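Udness Household Packs: toothbrushes and other wrapped goods
Data card, version of 29/08/2022

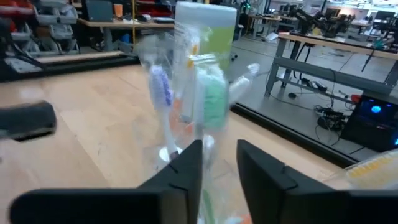

Summary

Udness is a list of everyday household items kept in their shop wrapping, with notes on how each one was sorted and put away. The bathroom part covers toothbrushes, toothpaste, soap and cotton goods. It holds 766 entries out of 2108 in the full set.

Contents

Each entry is one row in packs.csv, with these fields:

item_id – number, never reused
group – bathroom, kitchen, laundry or desk
wrap – clear plastic, card, mixed or none
colours – main colours of the item, not of the wrapping
surface – where the pack was placed, e.g. light wood
put_away – drawer, shelf, box or left out

Notes on toothbrushes

Toothbrushes in clear plastic are entered by the pack. Bristle colours go first, then the handle. A pack with purple and white bristles on one brush and mint green on another is entered as "purple/white; mint green". Orange and white parts of the brushes go in the same field, after a second semicolon.

Clear wrapping reflects light and can hide part of the contents. Where a colour could not be read with confidence, the field is left blank. There are 60 such rows in the bathroom group.

Known problems

Packs opened during sorting keep their old wrap value. Soap sold in card sleeves was entered as "mixed" until July and has not been corrected. Skolta shelf codes are missing from the last 200 rows.

Use

Free to copy and change. Please cite as Festatley, Udness Household Packs. Corrections should give the item_id and the field name.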